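Chapter 2
Learning the Letters

In September of her first year of teaching, Annelore Görtz kept a list of the letters each child in her class could name. Most of the children knew the first letter of their own name. Several could sing the alphabet from start to finish but could not point to M when asked. One boy, Kilian Brunner, named every capital and hardly any of the small letters.

Her list shows a difficulty that runs through this chapter. Knowing the alphabet covers several skills that develop at different speeds. A child may recite letter names in order, recognize a printed letter, write it, or connect it with a sound. Progress in one of these does not guarantee progress in the others.

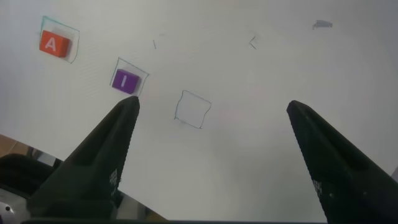

Why do many children learn capital letters first?
Capitals differ more from one another in shape, and they are the letters children meet most often on toys, signs and the fronts of buildings. Small letters include sets that are easily confused, such as b, d, p and q.

Letter names and letter sounds are closely linked in English, but the link is uneven. The name of B begins with its sound. The name of F ends with its sound. The name of W gives no help at all, and children who rely on names sometimes write "yet" for "wet," because the name of Y begins with the sound they want.

The first section of this chapter deals with letter names and the second with sounds. The third looks at handwriting and the order in which letter shapes may be taught. Key terms are set in bold where they first appear and are listed again before the exercises.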